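October 18, 2022

Open day at Navetti, second visit after the one in March. Arrived at 9, left at 12. The Iltelport hall is smaller than I remembered and the heating was off.

The first hour went to slides on joint torque and calibration drift. Useful, but too fast to copy down. Calibration is repeated every 200 cycles - I would have guessed more often. Then the two-arm station, with plates and a wooden dish rack. The right arm does the placing. I asked about grip force on the rim and got a vague reply.

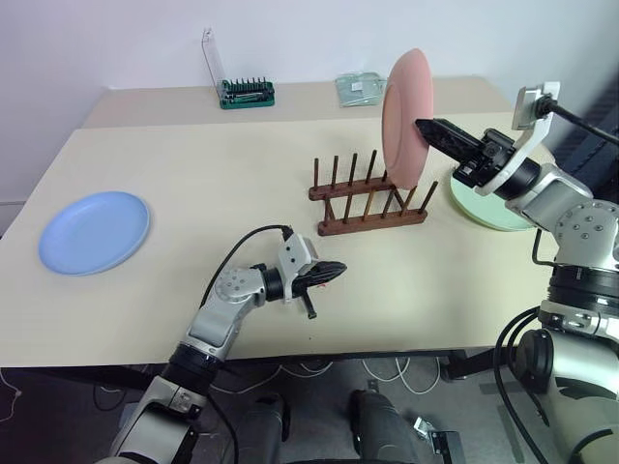

The wrist cables still bother me. On the Santoso unit we lost a connector to exactly that kind of loop. Must write to Jusus about sleeving before the order goes in.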